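# After the dropped bar at Viltham

Rianne Maes keeps the bar on the windowsill of her office. It has a flat spot at one end where it hit the concrete, and the paint has come off around it. She was standing on the other side of the fence when it landed, at twenty past two in the afternoon in August, and she says the noise was what she remembers best.

"I had my back to it," she said. "I was talking to somebody from Van Leeuwen about a delivery. Then there was a bang, and the arm was still moving as if it had the part."

Maes runs the bin picking cell at Viltham, where a robot takes painted bars out of a bin and sets them in a rack for the next station. Gijs Dewulf, who came over from the Trevthorpe site to work on the fault, joined us for most of the conversation. The bar had slipped out of the gripper at the top of the swing and gone over the fence. It landed in the walkway. No one was in that part of it.

Dewulf said the first report blamed air pressure, and so did he for the first day. The gripper closes on air, and a weak supply would explain a weak grip. They put a gauge on the line and ran the cell at low speed for an afternoon. The pressure held.

"It was fine every time we looked at it," he said. "So we changed the regulator anyway, started up the next morning, and dropped another one inside the hour."

The second bar fell inside the fence. After that Maes stopped production in the cell and had the fence extended upward with mesh before anyone ran the arm again, even empty. She had asked for the higher fence when the cell was built, she said, and had been told the payload was too light to need it.

"I don't want to make a big thing of that. But a bar going over at that speed isn't light."

What they found in the end was a hose. It ran down the arm with the rest of the wiring, tied into the same bundle, and the tie had been pulled too tight when the bundle was last put back. With the wrist in most positions the hose was open. When the arm reached low into a corner of the bin and then turned the wrist hard on the way out, the hose pinched, the jaws lost part of their pressure, and the bar began to slide. The gauge was upstream of the pinch, so it read normal.

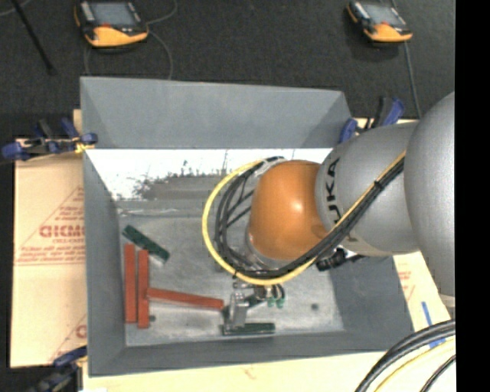 *The arm at work in the bin, with loose green and red bars. Cables and hoses follow it down to the gripper.*

Dewulf found the pinch by hand. With the robot locked out and the air off, he felt along the bundle and came to a place where the hose had gone flat and stayed flat. He cut the tie, and there was a groove in the rubber underneath.

"You'd never pick it up from the log," he said. "The log says gripper closed. It was closed. It just wasn't holding very much."

The gripper had a switch to report that the jaws had moved, but nothing to report that a part was still between them. The program checked the switch once, at the pick, and never again. Maes said she had assumed for two years that the check ran the whole way to the rack. Dewulf said he had assumed the same about the cell at Trevthorpe, and when he got home he looked, and it was no different there.

Both cells now have a pressure sensor at the gripper itself, downstream of the bundle, and the program reads it all through the move. If the pressure falls, the arm stops where it is. The swing is slower too. The old program turned the wrist while the arm was still rising, and the new one waits until the gripper is clear of the bin and then turns it in two steps. That cost the cell almost 90 parts a shift, and Maes has been asked more than once when she will get them back.

"I tell them I'll look at it in the spring," she said.

The bundle has been dressed again with wider straps and more slack at the wrist. Dewulf wanted a proper guide for it, the kind that carries the hoses outside the arm, and Prirkholm has quoted for one. The quote was higher than either of them expected, and it is still sitting with purchasing.

They have also changed who may open the bundle. Before August, whoever was on shift could cut a tie and put on a new one. Now it goes on a sheet, and a second person moves the wrist through its full range in manual at low speed, from outside the fence, while the air is on and the jaws are holding a test bar. It takes 30 minutes. Maes said people grumbled about it for a few weeks.

The cell has run 2000 picks since the restart without a drop. Dewulf did not want to make much of the number. The hose had been pinched for at least a month before the first bar fell, he said, going by the maintenance sheet, and all that time the cell had looked healthy.

Maes has asked for the walkway to be moved to the far side of the building. Until that is decided there is a chain across it while the robot is running, and she goes the long way to the canteen like everybody else.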